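Growing Food off Earth: Course Handout 5
Light, air and heat in a closed growing chamber
Tutor: Kiyoshi Aoki

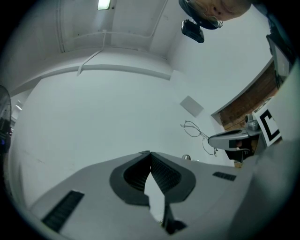
A plant in a sealed chamber depends on the equipment for everything the weather would normally do. On Earth, warm air rises off a leaf and cooler air takes its place. In orbit this does not happen, so a layer of still, damp air builds up around each leaf and slows the uptake of carbon dioxide. Fans are needed at all times. Any powered unit near the crop also gives off heat, and its casing must let air through: compare the two black vent grilles in the grey body in the picture, one long and set diagonally, the other short. When you draw your own chamber, mark every grille and keep leaves and roots well clear of them.

Light
White walls send stray light back to the lower leaves. Lettuce will do well under fairly modest lamps. Potatoes and wheat want a good deal more, and the extra lamps mean extra heat to remove.

Carbon dioxide
For the Draston exercise, take the chamber level as 700 parts per million. Cabin air on a crewed craft is often much higher. Very high levels can upset the way some plants control water loss, so more is not always better.

Water
Most of the water a plant takes up leaves again as vapour. It can be condensed on a cold plate and returned to the tank. In the Bukside data set the plate collected 3,262 millilitres over the run. The crop was dwarf wheat and the run lasted 104 hours.

Work for the October session
1. Find the mean hourly water return for the Bukside run.
2. Read the Bråten notes on root mats, first half only.
3. Sketch the air path through a two-shelf chamber, with the fan and condenser marked.

Bring a calculator. The Jerari seed trays will be handed out at the end.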